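Brown table top, smooth finish, what to put on it and how to keep small stuff from rolling off?

Cormac Heffernan
7 Nov 2025

Just got a long work table, smooth brown top. Nice to work on but everything rolls. Pens, glue sticks, the lot. Floor's grey and hard so stuff goes under the bench and thats it gone. Tried a Kukex tray, far too deep, can't see what's in it. Don't want anything screwed down. Any ideas? Needs to be sorted before December, got a big batch of card to do.

Hemant Nautiyal
88 points

Had same trouble. Trays hide things, mugs tip over. Go slatted. 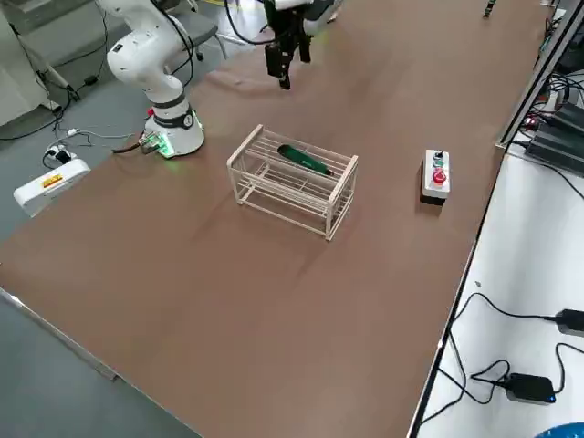
Slatted racks are what I'd get, low ones, open all round so you can see in. Mine came from Zuccaro, paid 12 quid, no idea if they still do them. Thin pale rods, slats along the long sides and slats for the floor too. Green marker or glue stick sort of thing can lie in there at an angle, doesn't need to line up with anything. Dust drops through aswell, just lift it and wipe. Put it in the middle of the table, not near the edge, you'll only knock it with your elbow. Check the gaps in the floor before you buy, thin pencils can slip through some of them. If yours slides about, few dabs of blu tack under the corners. Comes off a smooth top fine, did on mine anyway.

zuccarofan94

Rubber mat. Cladia do one, cut to size with scissors. Smells for a week though.

Cormac Heffernan

Cheers both. Going for the rack, will measure up tonight. Might try the mat on the other end if the smell isnt too bad.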